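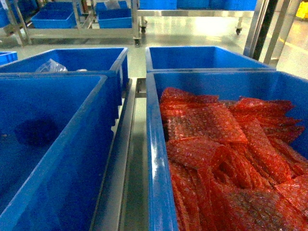 Bubble bags, blue bins, steel cart.

Packing week again. The red bubble bags came from Waston, over 60 in the order, and I've crammed the lot in one bin becuase I wanted them all in one place before I start on the glasses. 

Plan is mugs first, then the Brotden plates, 2 to a pouch. Tape ran out last March at 3 am - never again. Bought extra. Still need labels and a marker that works. Ok, back to it, kettle's on.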